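4. Limpieza y revisión de la rejilla de ventilación

Válido para las salas de la planta alta, guía de puesta en marcha Nultari. Antes de empezar leer la sección 3 (corte de ventilación). Si la sala está en uso, avisar a Yanti Ismail y dejarlo para otro momento.

Material: escalera de tijera, aspirador con cepillo blando, dos paños de microfibra, cubo, jabón neutro, destornillador de estrella, cinta de carrocero, sábana vieja o plástico para el suelo. Gafas. Mascarilla también.

4.1 Preparación

1. Apagar la ventilación desde el cuadro, interruptor 18. Esperar 5 minutos.
2. Retirar mesas y sillas de la zona de trabajo. Cubrir lo que no se pueda mover.
3. Abrir la escalera del todo y comprobar los topes. No apoyarla nunca contra la pared.
4. Mirar la superficie alrededor de la rejilla antes de tocar nada. Manchas, polvo pegado, hilos, grietas: anotarlo en la hoja con la referencia de la sala.

PRECAUCIÓN: no trabajar con la ventilación en marcha. El polvo cae a los ojos.

La rejilla es rectangular, con marco oscuro y lamas finas y juntas. El resto de la superficie, beige claro, se limpia aparte (ver 4.3) y con otro paño.

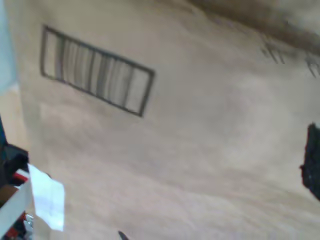 Fig. 4 – Rejilla con marco oscuro sobre superficie beige.

4.2 Limpieza de la rejilla

1. Aspirar primero en seco, siguiendo las lamas de punta a punta. Sin apretar – se doblan con nada.
2. Repasar el marco con el cepillo, las esquinas sobre todo.
3. Paño húmedo, bien escurrido, con unas gotas de jabón. Una pasada por lama.
4. Secar con el segundo paño. No dejar gotas en el marco, luego bajan y hacen cerco.
5. Si sigue saliendo polvo de dentro, soltar los tornillos y bajar la rejilla. Sujetarla con una mano mientras se suelta el último. Lavar en el cubo, secar, volver a montar.

Nota: algunos marcos van pegados con pintura al borde. Pasar el destornillador NO, que levanta todo. Pedir a Colton Fortin la espátula fina.

Repuesto: rejilla Celley ref. 3473. Los tornillos van a parte, se piden con la ref. 1480.

4.3 Superficie alrededor

1. Poner cinta de carrocero en el borde del marco.
2. Quitar telarañas e hilos sueltos con el cepillo seco, de la rejilla hacia fuera. Nunca en mojado, dejan rastro gris.
3. Marcas oscuras: probar primero en una esquina poco visible, paño casi seco. Si se va el color, parar.
4. Zonas oscuras anchas cerca de un borde: encender la luz y mirar desde otro punto. Si cambia de sitio es sombra. Si no cambia, tocar con la mano seca – si está humeda no limpiar, avisar a mantenimiento.

PRECAUCIÓN: no pintar encima de una mancha sin que la haya visto Nathalie Lachance.

4.4 Puesta en marcha

1. Retirar cinta y plásticos. Bajar la escalera.
2. Conectar el interruptor 18. Velocidad baja los primeros 5 minutos.
3. Escuchar. Si vibra, apretar tornillos en cruz, poco a poco.
4. Firmar la hoja y dejarla en la carpeta Campbell.

Siguiente revisión en octubre. Dudas sobre esta sección: Estela Núñez.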